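To: Skills Room Users list
Date: Dec 29, 2022
Subject: Re: Suture pads and thread, stock for the new term

Dear colleagues,

Thank you to those who replied before the break. The message from the Menzies site is quoted in part, with our response beneath each point.

> We hold 94 pads on the shelf and would like to know whether
> the pink ones from Rostuvitz may still be booked out for
> suturing practice, or whether they have been withdrawn.

They have not been withdrawn. The Skedden store holds a further 200, and these may be requested on the usual form. Pads should be returned flat in their trays – stacked pads mark one another and are then of little use for assessed work.

> Could the list also confirm which thread is to be used? Our
> learners find the pale one hard to follow on screen.

Black thread is to be used for all practice sessions on the pink pads. The order placed with Daretach in December was for 792 packets, and sites should not purchase separately. Learners are asked to cut away long ends between exercises and to account for every needle before leaving the bench. Loose fibres should be lifted off before a pad goes back to its tray.

Sites wishing to comment on the order should quote reference 1138 in their reply to the list.

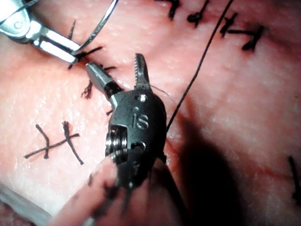
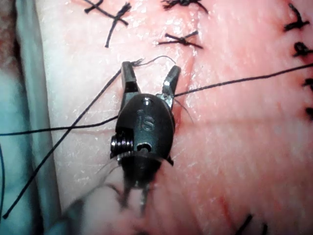 Black suture on the pink practice pad, jaws open. The curved needle is visible in the first view, upper left.

Skills Room Office
Skedden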